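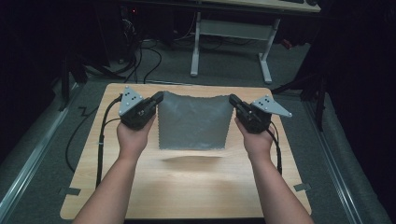
Okay, hi everybody, can you hear me in the back? Good. I'm going to talk for twenty minutes and then Teguh gets the microphone, so save the hard ones for him.

I coach the distance kids at Wadura, and I got asked to talk about running as a pack. I said yes before I'd thought about it, and then I spent most of September writing this on the bus.

(Ask who has scored a cross country meet by hand. Wait for the groans.)

Quick refresher for the track parents. Five runners score, low total wins, and your sixth and seventh can push the other team's scorers back. So your fifth runner matters just as much as your first, and I'd say more, because there are so many bodies back there. Lose 8 seconds up front and you might drop one place. Lose 8 seconds in the thick of it and you can drop a whole bunch!

Story: the Sedeck meet. We had Larasati up front, running the race of her life, and we still got beat by 2 points. I went home and looked at the results sheet at the kitchen table and all of it was at our four and five spots. Larasati was great. I had coached one kid really well and left the others to figure it out (I'm still a little embarrassed about that one).

(Slow down here. Drink water.)

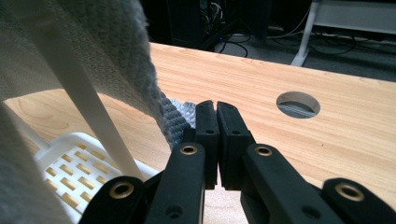
Part 2: What we changed

First thing, the 400s. We used to run them by ability, fast kids off the front, everybody else strung out behind. Now the whole group of seven goes together and the target is the fifth kid's time. The fast ones hated it! Larasati told me it felt like walking a dog. I told her to give it a few weeks, and she did, with some sighing.

Second thing, pairs. Every runner has a partner for the first mile, and they talk. Out loud, short words, "hill," "move," "stay." Wulan Kusuma does this with her team at Zutier and I stole it from her completely, hi Wulan.

Be straight about the starts, too. We tried getting out slow as a group and on a narrow course it was a disaster, we were boxed in before the first turn and stayed there. So on a narrow course we get out hard and find each other later, usually by the mile mark. On a wide course you can take your time.

(If running long, skip the Wibisono hill story. If not, tell it, but leave out the part with the shoe.)

Questions people always ask: does your top runner get slower training this way? Mine didn't. She still has her own hard day, by herself, once a week. And what if you only have five kids? Then keep them healthy, and go recruit from the soccer team.

Okay, Teguh, you're up. Handouts are by the door, please take one so I don't have to carry them home.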